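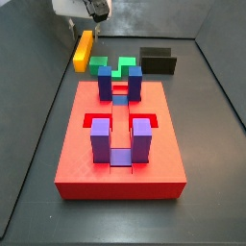
**Figure 6.** Insertion cell: red base board with the blue and purple U-shaped pieces, other pieces behind it, gripper at the back.

### 4.2 Equipment and budget

Planning figures only, all in euros. One Panda arm per cell, leased – purchase was ruled out in April. The enclosure panels came to 1017, ordered through Satoreck. Base board and block set 80 per copy, and we want spares becuase the slots wear. Gripper fingers from Uysal, price still open.

Per-cell ceiling is 3000 excluding the lease. Tight but workable. Orbán argued for a second gripper type; Perić prefered to put the money into more boards, with pieces of mixed height like those in Figure 6. We went with boards. Delivery six weeks, longer if Hitar handles the import. Lighting not costed yet – glare on the back wall suggests matte panels next time, quote pending.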